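Bogdan Ciobanu has been selling bins for Finden for 9 years, and he would like me to believe that the lid is the important part. I went to see him in February at the firm's showroom in Drirkholm, prepared to disagree. A bin is a hole with a bag in it. I have had the same one since I left home and I could not tell you what its lid is like.

"You could, though," he says. "You'd tell me it's dirty. Everyone's is. People touch it when their hands are full of onion skins, then they wipe the worktop and leave the lid."

I ask how many people complain. The firm had 585 letters and emails about kitchen bins last year, he says, and he has read the lot. I ask how many were about lids. He looks at his notes for rather a long time and gives me 165, which strikes me as well short of a landslide. The largest group was about bags.

He takes this better than I expected. "Bags are the honest complaint. The bag slips, or it bunches up on one side and you lose a third of the space. We've tried clips, we've tried a ring, we've tried a little hook. My own view is that people buy the wrong size of bag and blame the bin."

Is that the customer's fault?

"It's the shop's fault. The sizes are in litres on one packet and in inches on the next."

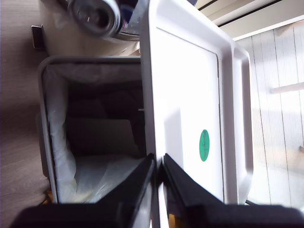 On hinges he is more careful. A hinged lid is one more thing to break, and Grumo, his main rival, has made a good living out of selling bins with no lid at all. Ciobanu thinks this is fine for an office and horrible in a kitchen. "Fish," he says, and leaves it there.

I put it to him that most of the improvements in his trade are there to raise the price. The new Yurchenko range has a lid that closes slowly, and costs a good deal more than the one that closes quickly. He admits he was against it to begin with.

"I thought, who is timing it? But if you've got a baby asleep in the next room, a lid that bangs is a real nuisance. We sold 2,668 of them before Christmas. I can't say they all had babies."

I can't either. I ask what he has at home, half hoping for a carrier bag on a door handle. It is a plain white one, he says, an old model, and the lid has gone a bit stiff. He has been meaning to change it.

Why hasn't he?

"It still shuts," he says.

Before I go he shows me how to fit a liner so that it stays put - fold it well over the rim, then push the air out from the bottom with your fist. I tried it when I got home. It held until the teabags went in.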